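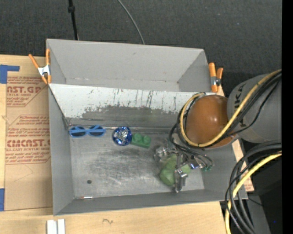

Pranab Barua

A divided bin is a simple piece of equipment, and most of what goes wrong with one goes wrong at the divider. The open-topped type in grey has two compartments running lengthwise, the front one larger than the rear, with a sloping panel between them. Stand it on a wooden tabletop and it will sort small goods for years, provided the user accepts that the paint will not last.

Paint wear follows a pattern. On the divider it survives longest as a band along the upper part, with a chipped lower edge and dark vertical scratches running through it. Under the band the surface is down to dull metal. The floor scuffs in patches, darker in the middle and paler at the sides. None of this affects function. I would repaint only where rust has started, and I would sand first.

The workshop at Mernley, where I keep my own bins, handles odd lots from house clearances. The objects share no size, shape or material. A pair of blue sunglasses, a round blue dish-like piece with a crinkled reflective interior and a green toy block with two studs can end up in one row at the foot of the divider. Each behaves differently on bare metal. Sunglasses slide and pick up scratches on the lenses. A round piece may rotate when the bin is bumped. Blocks stay put.

For mixed lots I use the large compartment for unsorted goods and leave the rear one clear until a category has been settled. Filling both at the start defeats the divider. A clear compartment also shows its own condition, and the line where the back wall meets the floor is the first place I check for scuffing.

Clamping is a matter of preference. Spring clamps with orange handles are easy to find against grey metal, and one at either end is enough. Check the jaw opening before buying. The Grostum pair I bought in November opened too narrowly for a rolled rim and went back. The Nestdale ones fit, though the springs are stiff and need a full hand - two fingers will not do it.

Cleaning takes 20 minutes. Lift everything out, brush along the seams, then wipe with a damp cloth and dry at once. Seams at the front wall collect thin strips and offcuts that a cloth passes over, so use a narrow brush there. Ackah sells one with a bent neck that reaches the corners. Avoid wire brushes on any section that still carries paint.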